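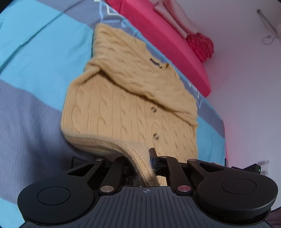 Cables, in yellow. Thread on learning to knit the things, for anyone thinking of having a go.

May 23, 2021

I've wanted to knit cables since I was little and I put it off for years because they look so hard. I could do scarves. I could do a hat if I had the telly off. Anything with a chart in it made me want a lie down.

Then I went to the wool shop in Stumgate for buttons (only buttons!) and came out with a pattern called Zawadzka and a whole bag of dark green wool. The pattern is a big slouchy cardigan with ropes all up the front. My size needs 1,135 metres. I did not look at that number until I was on the bus.

So the big secret of cables is that you knit the stitches in the wrong order. You put a few on a spare needle, let them hang at the front or the back, knit the next lot, then go back for the ones you parked. It feels as if you're breaking it. It goes horribly tight, and you do another couple of rows, and there's a twist!

Front makes it lean left, back makes it lean right. I have this written on my hand most evenings.

You can buy proper cable needles with a bend in them. I bought one and it went down the side of the sofa. I've used a pencil stub, a hairgrip and a cocktail stick, and the cocktail stick was rubbish, it kept catching. The pencil leaves grey marks so don't do that with cream wool.

Do your swatch. I know. I never did one for a scarf because who cares how wide a scarf is, but cables pull everything in sideways, loads more than you'd think. My first square came out so narrow I thought I'd lost stitches somewhere, so I went back and counted and they were all there. Went up 2 needle sizes and it was fine. A bit floppy if anything, but I like floppy.

The wool is a Lindach aran, for those asking. Good bouncy stuff, slightly greasy in the hand, smells of sheep when you steam it. I had a go with some cotton I already had in the cupboard and the twists just sat there looking flat. Cotton doesn't want to stretch across itself. Save it for dishcloths.

Charts! I was so scared of charts. Written instructions are fine for about a row and then you look up and you've no idea whether you're on the third K2 or the fourth. A chart is just a drawing of the knitting. You read it from the bottom, right to left, then back the other way if you're knitting flat. I stick a strip of washi tape over the row above and move it up as I go, and the cat has eaten one lot of tape already.
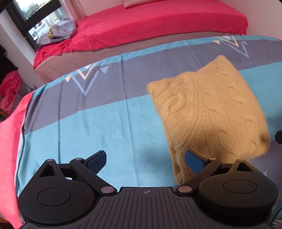
Colour comes next, I think, once the green one is off the needles. I've been told stranded knitting is easier than cables and I've also been told it's much worse, both by people in the same shop. I'd want something plain to start with, no reindeer. The chevrons on that duvet cover would chart up nicely, just outlined Vs and little triangles, and white and pale yellow on a plain background would be gorgeous on a yoke. Floats at the back though. I'm frightened of floats.

Anyway, back to cables, and mistakes. I crossed one the wrong way on the left front and didn't notice until 8 rows later. You've got choices at that point. Rip the lot out. Leave it and wear a scarf over it forever. Or drop only the stitches in that one cable, ladder them down, and knit just that bit back up with the loose bits of yarn hanging there like a washing line.

I did the laddering. I watched a video first, and then watched it again, and made a cup of tea, and moved the cup of tea a long way off. It took most of an evening and the tension's a bit wonky on that twist, but I had to hunt for it this morning to show my sister, so that'll do me.

Someone asked about lifelines. YES. Thread a bit of smooth contrasting yarn (or dental floss, minty if that's all you've got) through every stitch on a plain row. If it all goes wrong further up you can pull back to that row and nothing drops. I put one in every time I finish a full repeat now.

Reading your knitting is the bit that's made the most difference. Purls look like little bumps, knits look like little Vs, and to find out how many rows since you last crossed, you gently poke a finger in the hole beside the twist and count the bars up from there. Once I could do that I stopped needing my row counter, and good job as it joined the cable needle in the sofa.

Also, sit somewhere with a decent lamp. Dark green was a daft colour for a beginner. I can't see a thing after tea time. Every knitter I know told me to use something pale and I said yes yes and bought dark green.

Buttons. The ones I went in for were for a different cardigan altogether and they're still in the bag. For this one I want big leathery football ones like my grandad had. There's a stall at Dreltby market that does old buttons by the scoop, so I'll go over on the train when I've got the bands done. Take the cardigan with you if you're matching, a photo on your phone never gets the colour right.

Oh and bands - pick up along the edge with a smaller needle than you think. My first go flared out like a lettuce. Fewer stitches too. If it's wavy there's too many, if it's puckering there's too few, and you will probably do it 2 times like I did.

Where I'm up to: back done, left front done (wonky twist and all), right front nearly at the armhole. Then sleeves, and I'm doing both at once on one long needle, because I know what I'm like and a single sleeve would live in a drawer until November.

Blocking is what I'm least sure of. Some of you soak and pin, some of you just steam it and hope. I've heard if you pin cables out too hard they go flat and you've lost all that lovely squish, so I'm leaning towards a soak, a roll in a towel, and patting it into shape without many pins. Shout if that's wrong please, before I get the bath running.

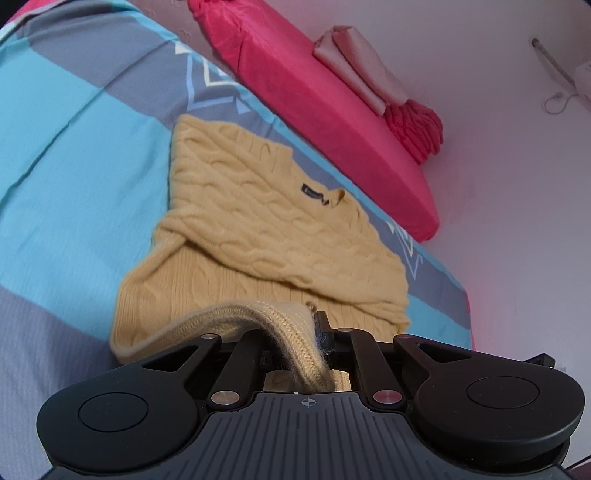
Fuzzy ribbed hem. Still haven't decided how deep to do my cuffs, votes welcome.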